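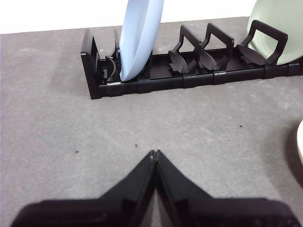
Wrist view, fingers closed, short of the rack.

14th June, bench 2, tableware cell

Went through the Dendov house rules for teleoperated handling against what we do at the bench. Notes for the July revision.

Rule 4, approach. Fingers stay closed until the wrist is square to the rack, then open to the taught width. Keep as is. The wording "near the rack" is too loose - replace with a standoff in mm, to be measured.

Rule 5, food items. Anything edible goes on a plate, never straight on the tabletop. Plate to be set down first and left alone while the arm is parked. 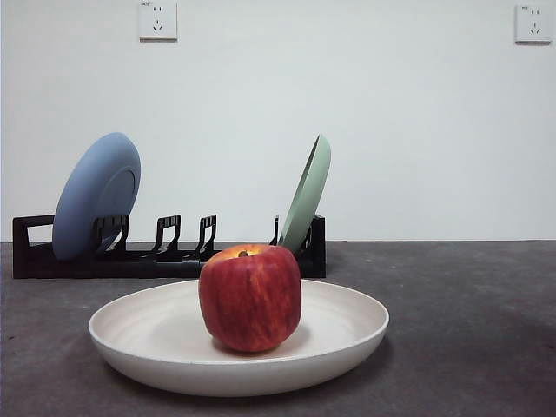 Parked means clear of the fixed camera's view, with the drive disabled at the pendant. The Stistholm sheet only asks for zero velocity. I prefer ours, as a held arm can still drift on a warm joint. Reset of the objects by hand is allowed only in this state.

Rule 7, nested or touching bowls. Current text says approach from the open side and limit grip force to 18 N. No limit given for side load on the rim. Proposed: stop and back off along the entry path if the side load alarm trips, no second attempt without a fresh look from the wrist camera. 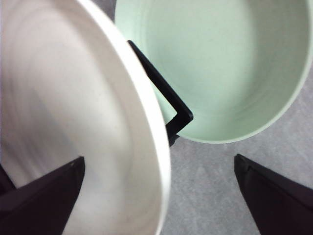 Gil-soo Ji disagrees with the back-off clause and wants the arm to stop and hold, on the grounds that a retreat with one finger inside a bowl can drag it. Fair point. Split the clause: hold if a finger is inside the rim, back off otherwise.

Open: force limit for plates on edge. Log template 77 has no field for it. Ask Jin-sol Ryu.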